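Brahim Benkirane
@brahimbenkirane
April 16, 2022

Okay friends, a few of you asked how the letter writing is going, so settle in with something warm to drink, because I have never once in my life given a short answer and I'm not going to start on a Saturday.

For anyone new: last September I decided I would write real letters again, on paper, with stamps, to people I had let drift. I'm not talking about holiday cards with one line and a signature. Pages! With news in them, and questions, and the occasional bad drawing of a bird.

The person who got me going was my aunt in Groldale, who has written to me since I was 8 and who never got a proper reply until I was past forty. I found a shoebox of her letters when we moved, and I sat down on the hallway floor and read until my legs went numb. She writes the way she talks. Half of one letter is about a neighbor's plum tree, and then there's a single sentence about my grandfather that I had to read over and over.

So I wrote back. It took me three evenings and I apologized far too much. (My advice, if you're starting: apologize once, in the first paragraph, and then get on with it. People don't want a page of guilt, they want to know how your knee is.)

Her answer came in eight days, and most of it was still about the plum tree.

After that I made a list. Old roommates, a teacher, the couple who ran the bakery under our first apartment, a cousin in Sowah I'd only ever talked to at weddings. I got to 30 names before I made myself stop, and then I had to go find addresses, and let me tell you, that is a hobby all by itself. You feel like a detective and a bit of a pest.

Paper, since somebody always asks. I bought a pad of 200 sheets from Warnura, the cream one with the faint lines, and I like it very much. It takes ink without feathering, and it's thin enough that four pages still go in a regular envelope without the thing puffing up like a pillow. I tried a fancier paper first and was scared of it. You can't be scared of your paper, you'll never cross anything out.

Pens: whatever you have. I use a cheap blue rollerball and I go back over the words my handwriting has ruined. My cousin says reading me is like walking on gravel, but she reads me!

The hardest part is getting the first line down. I used to sit there hunting for a good opening, and now I just say what's happening right then. It's raining. The soup is on. There is a man across the street trying to get a couch through a door and he and the couch are both losing. By the time I've finished telling about the couch I'm already writing a letter.

I also keep a little notebook where I jot down what I told to whom, after I told my old teacher the same story about the ferry to Wuro in two letters running. She was very kind about it. She said it was better the second time.

And some people haven't written back, which stung at the beginning, I'll admit it. I've made my peace with that now. One old roommate never sent a word, then phoned me out of the blue in February and we talked until supper got cold. He'd kept the letter in his glove compartment. I think of that when I'm putting a stamp on one that may never get an answer.

I do my writing on Saturday mornings, before the house gets noisy, and I try to finish one letter completely instead of starting three. If I have to leave it, I stop in the middle of a sentence so I know where to pick it up again. (My aunt taught me that one too. Her trick for envelopes is to address them first, so the letter feels expected.)

A couple of pictures, and then I'll let you go:

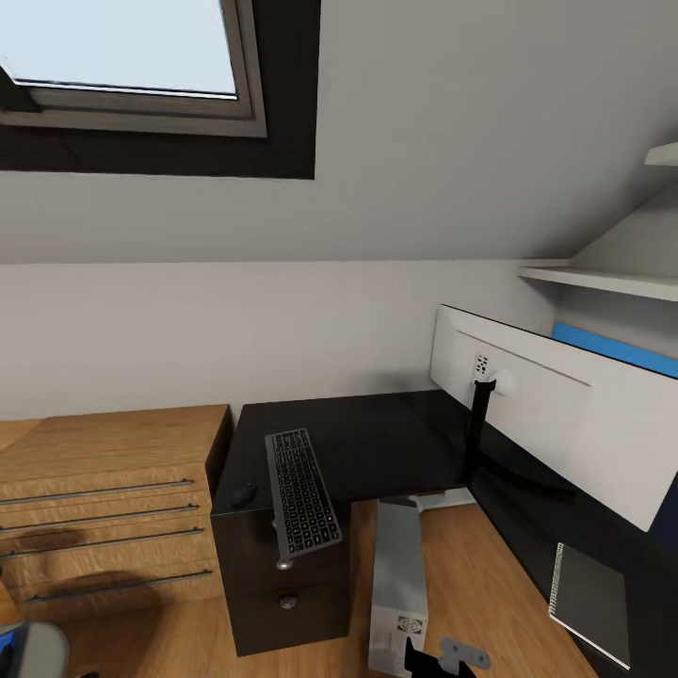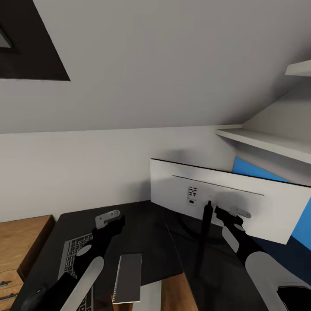
Slanted ceiling, skylight, white shelves. Both pictures are renders.

Now, who's writing to somebody this weekend? Tell me who it is and how long it's been, I'd love to hear. And if you're stuck on that first line, look out the nearest window and write down whatever's going on out there. I've got my cousin's letter to answer, and she asked me six questions, so I'd better put the kettle on.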